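Bench notebook, dye room
15/03/2022

Cutch browns on cotton, continued from the previous pages. Working from the Etamley receipt book (1865), the section headed "Drabs and fawns." Aim is still to get a repeatable light fawn without the red cast that showed up in the first series.

State of things at start of day. Series A strips dry and mounted. Series B strips came off the line damp at the folded end, so I re-hung them opened out and did not read them until after lunch. Series C not started because the copper stock had a skin on it. Filtered it, paper was clean after the second pass, used it anyway. Noted here in case C looks odd.

Cutch is from the new Losov sack. The old sack ran out during A, so A is a mixed lot and should not be compared directly with anything that follows. I wrote this on the A card in red but the card is pinned behind the drying schedule and will be missed. Someone move it.

Receipt as printed, paraphrased because the scan is poor in the gutter:

Boil catechu in soft water until dissolved. Add bluestone while hot. Let settle and draw off the clear. Work the cloth in the liquor, leave until cold, wring, and age in the air. Pass through warm chrome, wash, dry. If too red, a little iron "at the last water."

The book gives no weight for the chrome and calls for "a little" iron. The margin has a pencil correction to the bluestone that Wycliffe reads as a halving and I read as a crossed-out repeat. We have run it both ways and the margin question is not settled by the results.

We are not using chrome. Replaced with a long air age followed by a soda afterbath, as agreed at the start. This moves us off the receipt and the final report has to say so on its first page, instead of in a footnote as in the draft.

Stock liquor, today:
Cutch, ground: 11 g
Water, softened: 1000 mL
Copper sulfate: 2 g, added hot, stirred in dry
Held just under the boil until no grit under the rod, then settled on the bench with the lid on.

Settling is slow with the new sack. The old one dropped a hard dark cake that you could pour off. The new one drops a loose brown sludge that comes back up if the beaker is bumped. Decanted through muslin, then again through paper for the C portion only. Paper-filtered liquor is visibly lighter in the cylinder. I expect it to dye lighter also, which makes filtration a variable we did not intend to have. Decision: everything from C onward goes through paper. B is muslin only.

pH of the liquor was on the sour side of neutral, same as before. The strips are hard to read in a brown liquid. Tried spotting a drop on the strip from the back so the color comes through without the stain sitting on top. Works better. The meter is with Ebbe for a new electrode and he expects it back in April.

Cloth. Everything in this round is from the Cai bolt, plain weave cotton, scoured in soda and rinsed until the rinse water ran clear and stopped feeling slippery. Wet-out test after scouring: drop of water placed on the dry cloth, absorbed at once at center and at one selvage, sat for a moment at the other selvage. So the scour is not even across the width. Cut all strips from the middle third and mark the warp direction with a notch. The slow selvage goes in the rag bin. Do not use it for controls. Subira has already used one piece of it for a control in B; that is strip B-control-second and it is to be left out of the readings.

Dyeing. Cloth entered wet, squeezed, not wrung. Worked by hand with the glass rod until the first color was on, then left under the surface with the perforated plate on top. The plate leaves a pattern if the cloth floats up and touches it for long. Two of the B strips have it faintly. You only see it at a low angle. It does not wash out. Going back to the plastic mesh.

Left in the liquor until cold. The book is firm on this and it does seem to matter. The strip pulled while the liquor was still hot is thin and pinkish and rubs off on a white cloth when dry. The strip left until cold is fuller and rubs much less. I would like to know whether the gain is from the cooling or just from the longer time. Proposed: one bath held hot for the full period against one allowed to cool over the same period. Needs the second hotplate, which belongs to the finishing bench until the end of the week. Asked.

Aging. Hung in single thickness, no overlap, window vent open. The brown develops from the edges in, so a strip taken down early has a darker border. Cotton line was staining the cloth where it crossed, from earlier work. Replaced with nylon. Any strip hung before today with a dark bar near the top has it from the line and not from the dye.

Mwanaisha pointed out that strips nearest the vent develop faster and end slightly redder. Checked by swapping positions on a fresh pair. She is right about the speed. The redness I cannot confirm by eye and the instrument says the difference is within what we get by reading the same strip again. Positions to be rotated all the same.

Afterbath. Soda ash, warm. Color deepens at once and shifts toward red. This is the opposite of what we want. The depth is useful, the shift is not. Options written down so I stop going around the same loop:

Skip the soda and accept a lighter shade.
Use soda and correct with iron in the last rinse, which is close to what the book does after chrome.
Replace soda with plain chalk in suspension, weaker, slower.

Tried the second on offcuts. Iron at the level I guessed from the book's wording went straight to a flat gray-brown with no warmth left in it. Cut the iron by half and it was still too far. Cut by half again and it began to look like the shade card in the book, or like what the card looks like now, which is not the same thing. The card has been shut between pages since it was pasted in and the facing page has a brown ghost of it. Some of the color has gone somewhere. We have no way to know the original shade and should stop writing "match" in the notes. "Comparable to the card as it now is" is clumsy but correct.

Iron also worries me for strength. Iron on cotton with tannin present is the usual route to brittle brown cloth a few decades on. Bakari is going to put a set of iron-rinsed and plain strips through the heat aging cabinet and then pull them on the tensile frame. He wants more strips than I have. Cutting a second set from the Cai bolt tomorrow, middle third again.

Chalk tried on one offcut only. Slow, leaves a dusty hand even after three rinses, color between plain and soda. Less red than soda. Worth a proper run as series D.

Instrument. All readings on the Plokadix, large aperture, four thicknesses of cloth, white tile behind. Calibrated before B and again after. Second calibration was fine. Cloth has to be folded the same way each time, notch toward the reader, otherwise the weave direction shows up in the lightness. I took one set with the notch to the side before I noticed and have struck them through.

B readings are on the shared sheet. Short version: hot-pulled strip is lightest and reddest. Cold-left, no afterbath, is the nearest to fawn. Soda strips are all too deep. Spread within one treatment is wider than I would like, and most of that is the plate marks and the uneven aging near the vent.

Wash test on B, plain detergent, warm, with a white cotton adjacent stitched on. Adjacent picked up a trace from the hot-pulled strip. Others clean. Wet rub still outstanding; the rubbing cloth box is empty and the order is in.

Housekeeping. Copper rinses go in the blue-lidded drum and not down the sink, including the first rinse of the cloth. The muslin counts too. Beakers used for iron are now marked with a band of yellow tape on the neck and are not to be used for anything else, however well washed. One unmarked beaker gave a gray streak in B and I threw it out.

For Wycliffe: the page after the drabs section mentions "old liquor kept and strengthened." If the mill was running a standing bath, then our fresh liquor for each lot is a different process, and the weights in the book are top-ups. Please check whether the ledger has cutch purchases by month. If they are small against the yardage, that would support it.

To do before C is read:
Paper-filter remaining stock.
Swap plate for mesh.
Rotate line positions at each turn of the cloth.
Cut strips for Bakari.
Move the A card.

Garment-scale trial is still parked. A made-up piece has seams, doubled cloth and thread of unknown content, and the liquor reaches none of them evenly. Creases set during the cold soak will show as lines. Before anything of that size goes in, I want D finished and a bath deep enough that the cloth can be turned over without lifting it out.

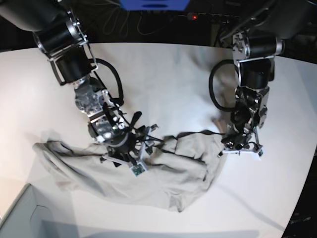
Largest vessel we have is the enamel one with the chipped rim, and bare iron at the chip rules it out for cutch. Ask Ebbe about a stainless pot when he calls about the electrode.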